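Support > Manuals > Nondo Floor Scrubber

4.3 Checking the seals

Drain the tank and switch the unit off at the wall before you start.
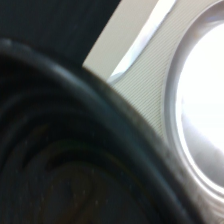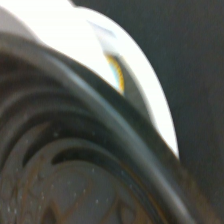 Dark round rim with curved bands, two close views.

1. Wait 60 seconds for the pump to stop.
2. Turn the tank lid to the left and lift it off.
3. Wipe the seal with a damp cloth - no solvents.
4. Refit the lid and fill to the 7 liter mark.

Note: Replace the seal after 900 hours of use.

CAUTION: Do not use water over 91 °F.

© Clelance Cleaning Equipment | Contact support | Back to top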